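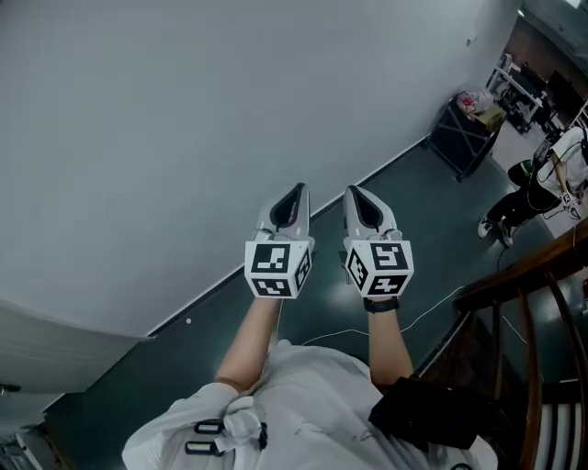

Mahnaz Daneshvar asks whether the 22 bus is really being cut back to Garnbridge, or whether that's only for the roadworks. It's permanent. The notice went up at the Condville stops in April.

The last through bus to Ornine will leave at 6.10 in the evening. After that you change at Garnbridge and wait for the 10, which runs once an hour.

I timed the change last night. The 22 got in at 7.04. The 10 had left at 7.02. I was home just before half past eight, for a trip that used to take 35 minutes.

The council's paper says 827 people a week use the evening buses past Garnbridge. It doesn't say which week they counted. If it was half term, the college lot aren't in there.

Petition was at 2,924 names when I looked at lunchtime. Paper copies are on the counter at Hassanpour bakery if you don't want to do it online. Please put your full postcode or they won't accept it.

Kianoush Khosravi has asked the bus company if the 10 could leave five minutes later. No reply so far. It wouldn't bring the through bus back but it would save people standing about for an hour in the dark.

Comments on the timetable close at noon on the last day of the month. You can send them by email or hand them in at the library desk in Condville. Say which stop you use and what time you travel.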